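3.2 Collecting the demonstrations

I should say up front that we didn't set out to use remote control at all. Our first plan was to take hold of the arm and walk it through the task by hand, the way we did in the Lustden study, and for a while that went nicely. The trouble came when we wanted lots of starting positions (and I mean lots!), so Menaka Sultana built us a simulated version of the bench, which we called Dosero, and we moved most of the teaching over to that.

The operator sits at a desk with a hand controller and steers the gripper about in Dosero, watching a fixed view of the table on the screen. Moving the controller moves the hand, squeezing the trigger closes the fingers, and letting go opens them again. There's a clutch button too, so you can pause, put your wrist back somewhere comfortable and carry on. We recorded 380 demonstrations this way with two operators, Menaka and me, and I'll admit mine are the wobblier ones.

The task is a plain one: come down over a short cylinder, grip it, and lift it clear of the table. We gave the cylinder a busy, speckled surface on purpose, as an earlier batch with a flat grey one made it very hard for us to judge height on the screen. I kept stopping too high and snatching at thin air. Figure 2 has the arm over the cylinder with the fingers open, and it's this bit, the lining up, where an operator's habits really show. Menaka likes to get everything square from well above and then drop straight down, while I tend to drift in sideways and fix things late.
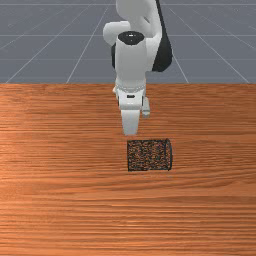
Figure 2. The Dosero bench, with the open gripper lined up over the speckled cylinder.

3.3 Tidying up the recordings

We kept the drifting ones in. Tahsin Wijesinghe argued for this quite strongly, and I came round to it once I'd watched a few of the policies trained on Menaka's runs alone, which were lovely until they got nudged off course and then had no idea how to get back. My messy late corrections gave the learner something to copy when it found itself a little to one side.

What we did cut was the waiting. Every time one of us pressed the clutch the arm sat still, and a learner that sees enough stillness will happily learn to sit still too. We removed any stretch where neither the hand nor the fingers moved, then resampled each run and capped it at 600 steps. Runs that were still going at the cap were thrown out and recorded again from the same starting position, so the spread of positions stayed as we'd planned it. The hand-guided runs from the real bench went through the same steps and are kept as a separate set, which we come back to in Section 5.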